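Search this site
Search
Menu

Rasine Opens Electronics Recovery Hall to Public for Demonstration Day
May 19, 2023
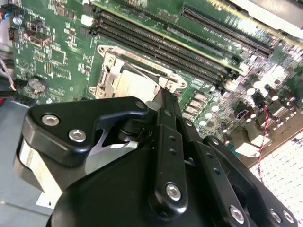
The Rasine Center for Electronics Recovery welcomed 155 visitors to its main hall this week for a public demonstration of robotic disassembly, the first such event since the Center moved to the Fakgate campus. Guests included students from area high schools, representatives of county recycling programs, and members of the Center's partner firms.

The program opened with remarks from Director Sorcha Quinlan, who described the Center's work on the recovery of parts from retired desktop computers. She noted that most of the machines received at Fakgate come from offices and schools, and that many contain processors and memory that remain fit for further use.

"A desktop computer was put together by careful hands, and it has to be taken apart with the same care," Quinlan said. "The shredder is fast, but it leaves very little that anyone can use again. We want to show our neighbors what the slower method looks like."

Demonstrations took place at 2 stations on the hall floor. At the first, technicians reviewed the steps by which a computer is received, logged, and opened. At the second, visitors watched a robotic arm work over a computer motherboard while staff explained how the system is taught to approach parts that sit close together. The processor socket, with its hinged load plate and thin retention lever, drew the most questions from the audience.

Joaquim Paiva, who leads the Center's robotics group, told visitors that the socket is among the hardest parts of the board to handle. The lever must be moved in one direction and the plate in another, he explained, and the processor must then be lifted straight up. Memory modules are held by latches at the ends of their slots and call for a different motion. Cables present a separate problem -- they seldom lie in the same place from one machine to the next.

According to Paiva, the group has collected 500 recorded trials on motherboards of various makes. In many of these, a technician guides the arm through the task by hand. The recordings are then reviewed and sorted before they are used in training. He added that the system is still in development and that all recovered parts are inspected by a person before they leave the building.

Several visitors asked whether the work would reduce the number of jobs at the Center. Quinlan replied that the disassembly staff has grown over the past year and that the Center does not plan to reduce it. Technicians who have worked at the benches for many years are now taking part in the recordings, she said, and their knowledge of older machines has been of great value to the robotics group.

The grippers in use at Fakgate are maintained by Prarker, which also provides training for the Center's technicians. Mac Carthaigh, a regional reseller of used office equipment, supplies retired computers to the program and has agreed to deliver almost 200 more before the end of the summer. The two firms had staff on hand throughout the afternoon to speak with students about summer placements.

Following the demonstrations, guests were invited to tour the sorting area and the parts store in small groups. Students received a printed guide to the main components of a desktop computer, prepared by the Center's education office. Teachers who were unable to attend may request copies of the guide by writing to the front desk.

The Center also accepted small electronics from the public during the event. Items collected included keyboards, power supplies, and cables. Residents who wish to drop off full desktop computers are asked to arrange a time in advance and to remove any personal files before delivery. Monitors and printers cannot be accepted at the Fakgate location.

A second demonstration day is planned for August, when the robotics group expects to present its work on memory modules and cable connectors. Attendance will be free of charge, but registration will be required -- space near the stations is limited. School groups will be given priority for the morning session. Details will be posted on the Center's events page.

14 shares
3 comments

Related News
Prarker Training Course Adds Evening Session
Fakgate Drop-Off Desk Announces Summer Hours
Mac Carthaigh Renews Supply Agreement With Rasine
Student Placements: How to Apply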